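Frequently Asked Questions: Robots and Everyday Chores

The Clivness Center for Applied Automation receives regular inquiries from households, small manufacturers and local councils about what service robots are able to do at present. The answers on this page reflect the work of the Center and its partner workshop in Hatamham. They are reviewed each November.

Can a robot do my housework yet?

In part. Machines that vacuum floors and mow lawns have been on sale for many years and perform adequately. A general household machine that can tidy a room, wash dishes and put away laundry is not yet available in a form the Center would recommend to the public.

Which chores are closest to being ready?

Wiping flat surfaces, moving items of a known shape from one place to another, and sorting objects that do not bend or spill. In the most recent round of trials at Hatamham, the test arm completed 67 of 70 attempts at moving a rigid cup to a marked spot. Folding a hand towel was completed in fewer than half of the attempts.

Why is a simple chore so difficult for a machine?

A person clearing a table relies on touch, memory and a good deal of common knowledge. A machine must be taught or programmed for each of these. It may also have to work from a very limited view, in which most of what its camera takes in is plain surface and little else shows beyond a thin diagonal line on the right and two partial shapes at the lower edge. The simulated view printed with this answer is of that kind. 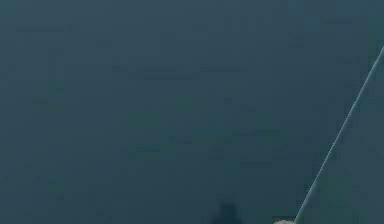 Answers prepared by Sharada Annamalai, Public Information Office
Technical review: Ajith Achari
Last updated 14th July

Why does the Center use simulation?

Simulated trials can be repeated many times without wear to equipment and without risk to staff. The Vídalín program, which is the Center's main simulation effort, ran 1,225 trials of surface and pick-up tasks during its first phase. Results from simulation are treated as preliminary. A task is listed as "demonstrated" only after it has been carried out on physical equipment.

Does good performance in simulation carry over to a real kitchen or workshop?

Not always. Simulated surfaces tend to be even in color and lighting, while real counters have crumbs, glare and scratches. Thin items such as rods and cords are a known source of error, as a camera may lose them against the background. Applicants to our testing service are asked to report simulated and physical results separately.

Are shop-floor robots further along than household robots?

Yes, for fixed tasks. A machine that loads the same part into the same holder all day can be highly dependable. Sweeping up, clearing benches and returning hand tools to their racks remain largely manual work at every site we have visited, including the Alham assembly hall.

Will a robot replace our cleaning or maintenance staff?

The Center does not advise employers to plan on this basis. At Alham, the machines under review required a trained person on hand throughout each shift.

How long does an evaluation take?

The standard evaluation period is 90 days from receipt of the equipment. Requests for an extension must be made in writing before the period ends.

May members of the public attend a trial?

Visits to the Hatamham workshop are by appointment only. Visitors must be 16 or older and must remain behind the marked line while equipment is powered. Requests should be sent to the Public Information Office using the contact form on this site.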